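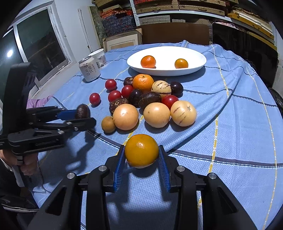
# Notebook, Jun 29, 2019

Saturday, so the building is quiet and I can finally write up the ballot stuff properly. Apologies to whoever reads this after me, my notes from the week are on the backs of envelopes and I'm copying them in more or less as they come.

## Where we've got to with the Mestel recognition claim

Quick recap for anyone picking this up cold. Mestel runs the packing site at Sonthorpe and the union there wants to be recognised for bargaining on pay, hours and holidays. The company said no by letter, then said it might talk, then went quiet. So we've been asked to put together the membership evidence and a plain-words briefing that a shift worker can read on a tea break without wanting to throw it in the bin.

The bit I keep having to explain (and keep getting muddled on myself!) is the bargaining unit. It's the group of workers the union wants to bargain for, and everything hangs off it. Draw it too wide and your membership looks thin. Draw it too narrow and the employer says it's a silly little slice that doesn't fit with how the place is managed. The draft has it as all hourly paid staff at Sonthorpe, days and nights, below supervisor. I think that's right, but the supervisors are a headache. Some of them are "team leads", which on nights seems to mean doing the same job as everyone else with a radio clipped on. Are they in or out? I've put them in for now, with a big pencil question mark.

Agency workers are the other lump in the carpet. A fair few people on the floor come through Zutex, so on paper Mestel isn't their employer at all. They do the same shifts and they're cross about the same rota, and several of them have joined, which is lovely, but I don't see how we count them towards this unit. I've kept their forms in a separate folder. Do not merge the folders, please. I did it once on Tuesday by accident and spent two hours undoing it.

## Membership check, dry run

I wanted to see what would happen if somebody independent compared our list with the payroll list, so I made a pretend payroll from the shift sheets the reps gave us and ran our own list against it. First go gave 80 clean matches, which cheered me up no end, and then a pile of near misses that took the rest of the afternoon.

Nearly all the near misses were names. Married names, shortened names, first and last swapped over. And accents! There's a member whose given name is Lục on the form, and our database had turned the middle letter into a question mark, while the shift sheet just had Luc. Any human can see it's one person. The matching sheet couldn't, and called it two. I've changed the import so it keeps the original spelling in one column and makes a stripped version in the next, and we match on the stripped one plus date of birth. Much better — it picked up 9 more straight away.

Still to sort:

- forms with no date of birth (ring the members, evenings only, nights people are asleep until mid-afternoon)
- duplicate forms where someone joined twice because the first direct debit failed
- leavers. We have no good way of knowing who has left until they tell us, and they don't
- whether the petition signatures go in the same bundle or a separate one

On that last point I've changed my mind since Monday. I was all for one big bundle. Now I think the petition should stand alone, with its wording printed at the top of every sheet, so there's no argument over what people thought they were signing. Two of the older sheets don't have the wording on at all. I'd leave them out and get those people to sign again.

## The briefing leaflet

Draft 8, would you believe. Every version gets shorter and I think it's nearly there. The reps tried the last one out in the canteen and came back with useful grumbles:

"Statutory" lost everybody. Gone. It now says "the legal route", with one line underneath on what that means.

People wanted to know if they could be sacked for voting yes, and we'd put that on the back page in tiny type, which was daft of us. It's now the first question on the front. I've kept the answer short and said who to ring if anyone leans on you.

The other thing that came up a lot was whether recognition means a strike. It doesn't, a strike needs its own ballot, postal, with its own notices, and I've said so in a little box. I had a longer paragraph about thresholds in there and took it out again. It's correct but it's for a different leaflet and it made this one look like a tax form.

There's also the voluntary deal to think about. If Mestel comes back to the table we could have an agreement without any of the formal business, and I'd be delighted. My worry is time. Talks can drift on all summer, people leave, new people start, and the list I've just spent a week cleaning goes stale. So my suggestion is we agree to talk but put an end date on it, early August at the latest, and carry on collecting forms in the meantime. I'll write that up as a proper note for the branch, this is only me thinking aloud.

## Odds and ends

Access: if it does go to a ballot we'll want decent access to the night shift, and I mean at night, in paid time, somewhere with chairs. The company's usual offer is a noticeboard by the loading doors. I've started a draft access agreement, it's in the shared folder, and the clause on supervisors not hanging about during meetings needs a second pair of eyes.

Translation: the leaflet needs doing in at least two other languages and the last lot came back far too formal, according to the reps. Ask for everyday wording this time, and send them draft 8 and not the old one.

Printer on the first floor is jamming on anything double-sided. Use the one downstairs.

Next job is phoning the missing dates of birth, starting with the day shift. I've left the list in the top tray with the ones I've already tried ticked in green.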